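Progress report to Skavlow – gripper comparison, Predimville cell
2024-05-02
Prepared by Arnar Grímsdóttir

Work this period covered the single-cube task with the Juhl controller settings held fixed. The log now holds 2628 attempts, of which 414 were repeated after a change to the approach speed.
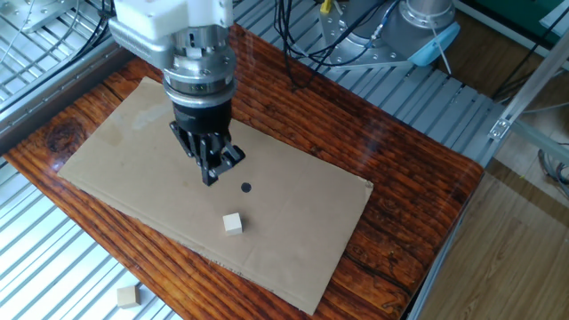
Placement error is the main measure for the multi-link gripper. The operator starts each block of 100 attempts from a written home pose and does not adjust the arm until the block is complete. Error is taken from the black dot on the cardboard to the center of the cube, and the sheet stays on the table between blocks. Readings from blocks in which the sheet moved – 26 attempts in all – were removed.

Grip closure is logged separately from placement. A grasp counts as closed when the Clerari software reports a stable finger position.

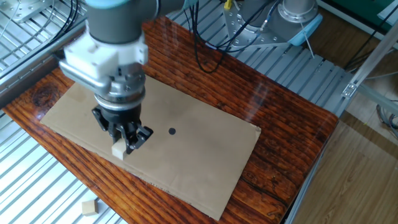

Figure 2. Wooden cube held in the black gripper, to the left of the marked dot.

The two-finger gripper uses the same cube task. Its opening width was set by hand, and the value is stored with each attempt. No ranking of the grippers is offered yet, as the two-finger log is shorter.
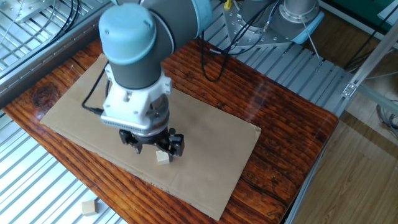 Juhl asked whether the comparison would still be fair if the two grippers close at different speeds, and wanted closing time reported next to placement error. Both columns will be in the June tables.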